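Un samedi soir sans sèche-linge chez Pongsiri

21 avril 2024

Bon, je l'avoue, je ne pensais pas écrire un jour un article sur des pinces à linge ! Mais l'atelier d'entretien du linge organisé par Pongsiri, à Wullton, a fait le plein, et j'en suis ressortie avec une furieuse envie de vider mon armoire.

À l'animation, Duangjai Hemmin, qui ne supporte plus de voir des hauts noirs blanchir au soleil (moi, j'en ai sacrifié deux l'été dernier...). Sa méthode : on retourne le vêtement, on le secoue un bon coup et on le suspend à l'ombre. Pour les petites pièces, elle ne jure que par le séchoir rond, celui qu'on accroche où on veut et qui tient dans un placard d'entrée.

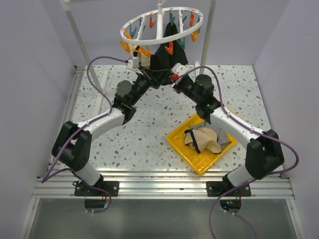 Le séchoir rond suspendu, avec ses pinces orange et bleu-vert et un vêtement noir.

Côté public, ça discutait ferme. Ma voisine de banc, Ketsara Phuthong, venue exprès de Dullalthorpe, défendait l'étendoir classique bec et ongles : « Avec quatre personnes à la maison, votre rond, il est plein en deux minutes ! » Duangjai a bien ri, puis elle a montré comment répartir le poids tout autour pour que le cercle ne penche pas. Chez moi il penche toujours, je commençais toujours du même côté, voilà l'explication.

On a aussi parlé chaussettes (par la pointe ou par l'élastique ? la salle est restée divisée) et marques de pinces sur les mailles fines.

Le prochain atelier aura lieu en mai, au même endroit, et portera sur le pliage. Il y a 38 places, l'entrée coûte 2 euros et les inscriptions se prennent à l'accueil de Pongsiri.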